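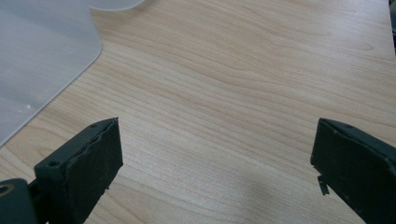
Search this site Type a word and press enter

Talk notes, desk sharing session, Gisela Hamann

Slide 1. Say who I am, skip the bio. Ask who has their own desk. Wait for hands.

Slide 2. The Nadport survey. 423 replies, and the headline says people "love" shared desks. Read question 5 aloud. There was no box for "no." Pause.

Slide 3. Savings claim, 30 percent. Of what? I asked in April and got a brochure.

Slide 4. Time lost hunting for a seat. Akosow says 10 minutes a day. I doubt that too, they sell booking software.

Questions: Aoi Shibata has the mic.

Contact | Copyright Rollness | Back to top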